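Fokano Bench Rules, second edition: review for two-arm tabletop cells

The Fokano Bench Rules are a short practice document with a printed checklist, meant for small labs that run two arms over one shared table. The second edition is shorter than the first and drops most of the theory. I used it in our Kirkatton lab on a pick-and-place task with fruit and a tray, and compared it with the Likum guide we had been following.

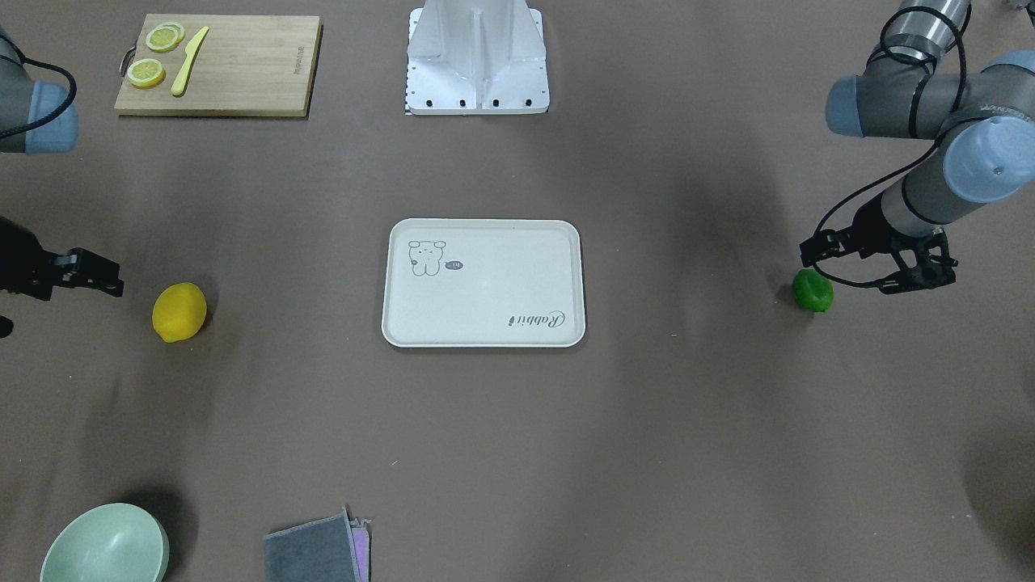
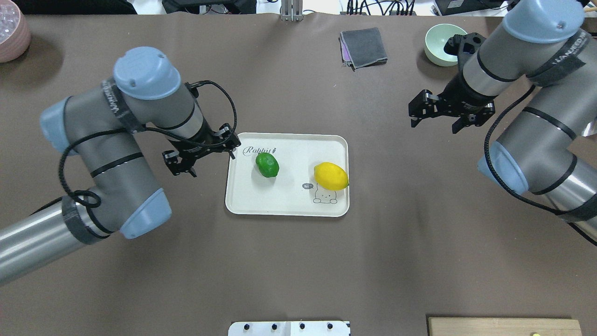

Two-arm cell with the lemon, the green fruit and the tray. First picture: fruit on the table. Second picture: fruit on the tray.

Scope. The rules cover layout, shared zones, cable routing, reset and logging. They do not cover risk assessment, guarding or emergency stop circuits, and the introduction says so on the first page. A lab that needs those still has to work from its own safety documents.

Layout. Section 2 asks for a drawn map of the table with a home position for every object, including the ones the task never touches. Boards, bowls and cloths count as objects. Our old map listed only the fruit and the tray, so this took an afternoon to redo. The required margin between a resting object and the swept path of either gripper is given as a single figure in the text and a different one in the checklist. Charalambos Giannakopoulos, who edits the rules, confirmed by email that the text is correct.

Shared zones. This is the strongest part. The tray is treated as a zone with one owner at a time. An arm must request it, enter, release and withdraw past a marked line before the other arm may enter. The Likum guide permits simultaneous entry at reduced speed, and leaves "reduced" to the reader. The Fokano wording is slower in use but can be tested. We ran 200 cycles under it and logged 2 zone violations, both traced to a release signal sent before the withdrawal was complete.

Cables. External cable loops must be checked at the extremes of wrist travel, with the arm stopped between positions. The rule is sound. The checklist gives it one box for the whole cell, and it should have one per arm. Ritu Uniyal wrote a second box onto our copy and we have kept it.

Reset. Objects go back to the mapped position within a stated tolerance before each run. The rules do not say what to do about orientation. For a lime this hardly matters. For a lemon it does, as the grasp differs along the long axis and across it. We added a line for it.

Logging. Five fields per run: operator, map version, start state, end state, stop cause. The stop cause codes are too coarse. "Contact" covers both a finger touching the tray rim and the two arms touching each other, and those need different follow-up.

Format. The checklist fits on one sheet, printed on both sides. The editable file uses the Hailu template and lost its numbering when we opened it in our office software. Print from the PDF.

Rating: 4 out of 5. Recommended for labs with two arms and one table, with local additions for orientation and stop codes. Labs with a single arm will use the layout and reset sections and can skip the rest.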